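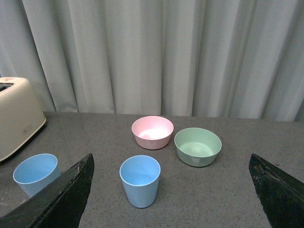 ## 6. Table Clearing Routine

This section applies to the Tinance arm with the Wustoretti two-finger gripper. The routine is intended for plastic cups and bowls on a flat table. It is supplied as an assisted function and requires an operator within reach of the stop button at all times.

### 6.1 Before you start

1. Confirm that the arm is locked to its base and that the stop button has been tested.
2. Inspect both fingertips. Surface scuffs are acceptable. Replace a finger if it is bent or if the tip is cracked.
3. Unplug any toaster or kettle standing on the table and mark it as **Keep** on the control screen.
4. Place cups and bowls upright.

**Caution:** Do not use this routine with glass, knives, or any container that holds liquid.

### 6.2 Running the routine

1. Select **Clear Table**, then **Cups First**.
2. Check the outline drawn around each item. If one item hides part of another, select **Look Again** before continuing.
3. Press **Start**. The arm picks up one item at a time and sets it in the tray.
4. When the arm pauses, move any item it has skipped into open space and press **Resume**.
5. After 2 failed grips on the same item, the routine stops. Clear that item by hand.

**Note:** Bowls are harder to grip than cups. The fingers must close on the rim, and a shallow bowl may tip.

### 6.3 Present limits

In the Zevholm trials, led by Hamidreza Ranjbar, the arm attempted 1370 pickups. An operator had to step in on 178 of them, most often where two bowls stood close together. The routine is therefore not approved for unattended use in homes or staff kitchens. Washing, drying, and stacking remain manual tasks.

Report repeated grip failures to Natalia Cuautle at the Gallegos service desk, and include the software version shown on the start screen.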